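The Kitchen Where Everyone Ends Up

When my aunt Kausar Rana moved to Altbridge thirty years ago, she rented two rooms above a shop that sold bicycle parts. One room was for sleeping. The other room was the kitchen, the office, the place for homework and the place for crying on the phone. She says that she learned English in this kitchen, mostly from the radio and from a neighbor who came to borrow salt and stayed until ten in the evening.

I thought of her often while I was visiting homes for this article. I wanted to understand why people who have bigger houses now, with a proper living room and a good sofa, still spend the evening standing up next to the stove. 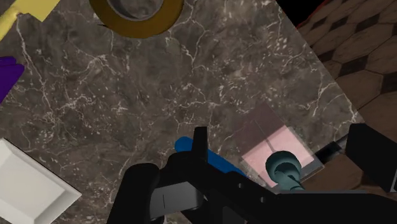
In the old houses of Altbridge, the kitchen was at the back and had a door. The door was important. It kept the smell of onions away from the guests, and it kept the guests away from the cook. My aunt remembers that in her mother's home a visitor never saw the kitchen at all. Tea arrived on a tray, already poured. To let somebody see the pots was almost like letting them see your laundry.

Then the walls began to come down. In Tristton, a town of 2000 homes which was built mainly for railway families, I walked along one street and was invited into house after house where the wall between kitchen and dining room was gone. The owners spoke about light. They spoke about watching the children. One man told me, a little ashamed, that he took down the wall himself over one long November and ate soup from a camping stove until spring.

What the open kitchen gives, it also takes. There is no place to hide a failure. If the rice burns, the guests know it before you do. The noise travels too, and a family that has the television, the extractor fan and a school recorder in one room will learn something about patience. I met a couple near the Tristton station who are now saving money to put their wall back. They laughed when they said it, but they already had the drawings.
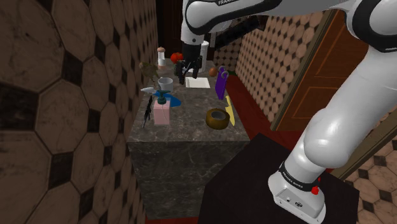 The Siddiqui family has found another solution. They run a small bakery, and their home kitchen is narrow, with a door that never closes because somebody's coat is always hanging on it. Mrs. Siddiqui cooks for the family at five in the morning, when she comes back from lighting the ovens. The others eat whenever they wake up. "We meet in the kitchen one by one," she told me. "It is a meeting that lasts all day."

Her recipe for lentils makes enough for a big family and for whoever comes by. She does not measure anything, and when I asked how much cumin, she showed me her palm and closed it again. I tried it at home with 2 spoons. It was too much. My aunt said one spoon, and the pan must be hotter than you dare.

I should say something about the talk, because for me it is the center of the matter. In a living room people sit opposite each other, and a serious question feels like an interview. In a kitchen you have your back half turned. You can peel a potato and ask your son why he did not go to school, and he can answer to the window. Many of the people I visited told me the same thing in different words — the hard news in their family was always given there.
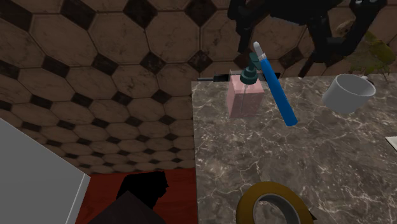 In the village of Pesum, the last place I visited, there is a common kitchen behind the meeting hall. It was made for weddings, with pots large enough to feed 200 guests. Outside the wedding season a group of older women still comes in the afternoon. They light one burner and make one pot of tea. All of them have kitchens at home, some of them very fine ones. I asked why they walk up the hill for this tea, and they looked at me as if I was a bit slow. Then one of them moved her bag from a chair so that I could sit.

My aunt has a house of her own now. The living room is beautiful, with curtains she sewed herself, and the lamp in it is usually off. When I came to read her this article she was rolling dough, and she told me to speak louder and hand her the flour.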